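Moving from a shared office to a rented room, is it worth it?

Board: Self-Employed and Small Business
Thread: 2507 views

plorska_papers
Looking for opinions from people who have done this. I do bookkeeping for small shops and one dental practice. For the last few years I've had a desk at Montes, the shared office place downtown. It costs me $240 a month and that covers internet, coffee, the printer and a meeting room if I book ahead. The problem is noise. There is a sales team at the next table and they are on the phone from 9 to 5.

I can get a small room of my own on the second floor of the Lostska building for $410 plus electric. One window, one door, 24-hour access. They want a two-year lease. I would have to bring my own furniture and set up my own internet.

Has anyone made this move and regretted it? I mostly want to know about costs I haven't thought of.

mkettle
Did it and regretted it. My room looked cheap until I added internet (59 a month), renter's liability insurance, a printer and toner. By the end I was paying more than double what the shared desk cost. I was also the one vacuuming.

Get the full list of what you pay now and what you would pay then, side by side. Don't trust your memory on it.

Saadet Bayram
I'll take the other side. I do translation work and I could not do it in a shared space. I was getting maybe four good hours out of eight. In my own room I get six or seven. If you bill by the job, that pays for the room pretty fast.

Things I would check before signing:

Who controls the heat. In my first building it went off at 6 p.m. and all weekend. I worked in a coat through most of February.

Which way the window faces. Mine faced west and by 3 in the afternoon I could not read the screen. Blinds help but then you are sitting with the lights on all day, so put the desk side-on to the glass if the room allows it.

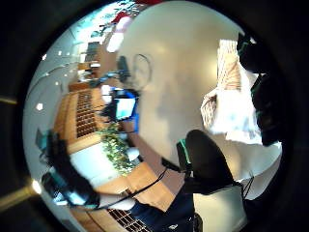 Whether the walls go all the way up. A lot of these older floors were divided later, and the walls stop at the drop ceiling. You will hear your neighbor's phone calls just as well as you hear that sales team now. Go there on a weekday morning, shut the door and stand still for ten minutes.

mkettle
Good point about the walls. Mine stopped at the ceiling tiles and the guy next door sold hearing aids. You can guess how loud he talked.

I still don't agree on the hours thing. You can buy decent noise-canceling headphones for the price of one month's rent.

Saadet Bayram
I have them. I can't wear them all day, they give me a headache. Some people can.

tomasz_r
Two years is too long for a first lease on one room. Ask for one year with an option to renew at the same rate. Small landlords usually say yes if the room has been sitting vacant. Find out how long it has been on the market before you talk to them.

Also, you handle other people's financial records. A door that locks is worth something to your clients. I'd mention it to the dental practice.

plorska_papers
Thanks, this is useful. I had not thought about the confidentiality side at all, and right now my files are in a locker at Montes with a key that looks like it came off a diary.

The window faces north, so glare should be fine. I'm going back Tuesday morning to listen to the walls.

grubby_ledger
Does Surnine serve that building? They do a no-contract business line in my area and it saved me from the 59 a month deal mkettle is talking about. Setup fee was 20 bucks. Slower upload, but for bookkeeping you won't notice.

mkettle
You will notice if you back up to the cloud every night.

grubby_ledger
I back up to the cloud every night.

plorska_papers
Went this morning. The walls go all the way up. I could hear a door closing down the hall and nothing else. Landlord said no to one year but offered 18 months with the first month free. The heat is on a timer but there's an override switch in the hallway that tenants can use.

tomasz_r
Get the override switch in writing.

Saadet Bayram
Yes, in writing. And ask who pays for the extra heat when you use it.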